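Flurkico Pranisis Wall-Mounted Home Charging Unit
For electric and plug-in hybrid passenger vehicles

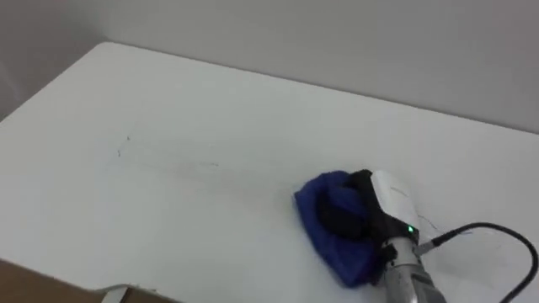 The Pranisis is a residential charging unit intended for fixed installation in a garage, carport or covered parking space. It is supplied by Flurkico to private customers, housing societies and vehicle dealers, and may be ordered with or without installation.

Product overview

The unit operates on a single-phase household supply and delivers up to 7 kW. Charging starts when the connector is inserted and stops when the vehicle signals that the battery is full or when the owner ends the session. A delayed start may be set on the unit itself or through the Latuheru application, so that charging takes place during the hours when the local electricity rate is lowest.

The Pranisis is fitted with a Type 2 connector. Owners of vehicles with a different inlet should contact the sales office before ordering. Adapters purchased elsewhere are not approved for use with this product and will void the warranty.

Specifications

Rated output: 7 kW, single phase
Connector: Type 2, attached cable
Cable length: 6 meters
Mounting: wall or pedestal (pedestal sold separately)
Access control: key card, two cards supplied
Network: Wi-Fi, optional
Housing color: gray or white

What is included

Each carton contains the charging unit with attached cable, the wall bracket, fixing screws for brick and concrete, two key cards, a cable hook and the printed owner's manual. Circuit protection devices are not included and must be supplied by the installer in line with local electrical rules.

Installation

Installation must be carried out by a licensed electrician. Customers who order installation from Flurkico will first receive a site visit, during which the supply capacity, the grounding and the cable route are checked. A written quotation follows. Where the existing supply cannot support the unit at full output, the installer may set a lower limit - this can be raised later without replacing any part of the unit.

Residents of apartment buildings are asked to obtain written permission from the managing body before the site visit is booked. The Covedbridge residential complex, where 108 units have been installed in shared basement parking, uses the load-sharing version of the Pranisis. In that version the available power is divided among all vehicles connected at the time. Load sharing must be requested with the order and cannot be added to a standard unit.

Care and cleaning

Switch off the supply before cleaning. Wipe the housing with a soft cloth and clean water. Do not use a pressure washer, solvents or polish. The connector should be returned to its holder after each use, and the cable should not be left where vehicles may drive over it.

Warranty and service

The warranty period begins on the date of installation, or on the date of purchase if the unit is installed by a third party. Service requests should state the serial number, which is printed on the underside of the housing. Damage caused by flooding, impact or unapproved wiring is excluded.

Ordering

Orders from private customers are handled by Babita Rastogi, Residential Sales. Inquiries from dealers and housing societies should be addressed to Akash Garg, Business Accounts. Gray units are held in stock. White units are made to order, and delivery dates are confirmed in writing.

Page last revised 5/2/22. Specifications may change without notice.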